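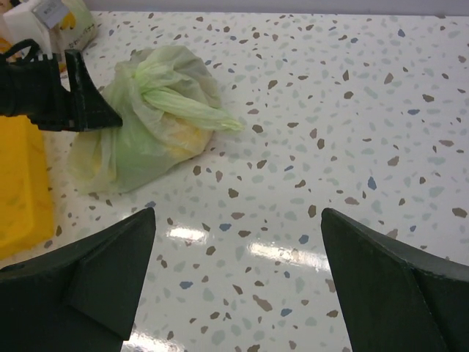 Ticket 2912 – Green cart skipped on Entwistle Court, three pickups running

Status: Open, waiting on hauler

Opened by: Szymon Sadowski, unit 236

Hi again! So the truck came down Entwistle Court at 6:40 this morning, emptied everybody's gray carts, and rolled right past my food scraps cart (the small green one, tag 344). Same as the last two times. The cart was at the curb the night before, lid shut, wheels to the house like the Gilleck flyer says.

What I've tried so far:

1. Moved it away from the mailbox, a good arm's length on both sides. Skipped anyway.

2. Called the Kernau depot. The guy was really nice, looked me up, and said my tag shows as "inactive, returned." I never returned anything – it's sitting in my driveway, and it smells like it.

3. Switched to tying my scraps up in the thin green bags, in case loose stuff was the problem. The depot says those are fine as long as they're the compostable kind.
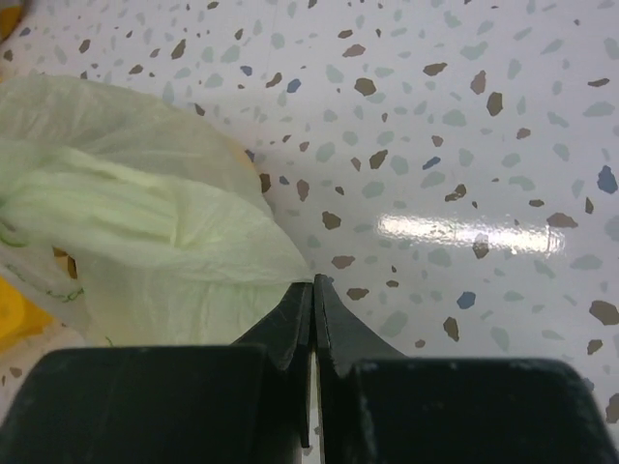 4. Asked next door at 131. Theirs gets picked up every time, and their tag is one of the new Rendberg ones with the square code. Mine still has the old stripes.

Update, 2:15 pm

Depot called back. They think my old tag got wiped when the new ones went out in December, so the driver's screen doesn't list me as a stop. They're mailing a new tag and I'm supposed to stick it over the old one. Could somebody please send a truck before then? The cart is full to the lid.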